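The case for keeping the donation point

Trirnville Borough Council has proposed closing the donation point at the Plundent Road library. The proposal deserves to be refused. Last year the point received 1055 items from residents, at a cost to the council of one staff morning a week.

Officers argue that people may sell such things online. Many do. Others have a single small item of little value, no wish to deal with strangers, and no transport to the depot at Bilgin, which is 6 miles away and closed on Sundays. For them the library is the only practical choice - and the alternative is the household bin.

The council also describes the arrangement as untidy. A donation point requires very little: a table, an open cardboard box and regular opening hours. 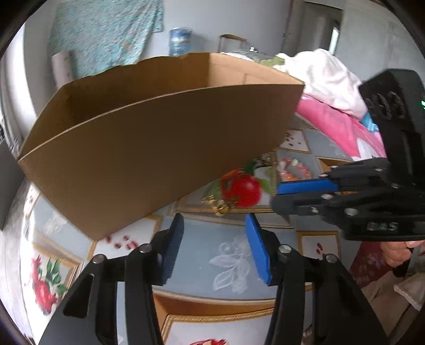
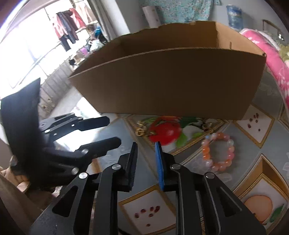
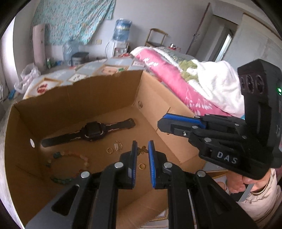 A smartwatch and a beaded bracelet, as in the last picture, take up almost no room.

What the council should do

The point should be retained for a further year, with its hours printed in the Tisorier newsletter. Vasilică Barbu, who wrote to members in January, asked for the same. Members should have his letter before them when they vote.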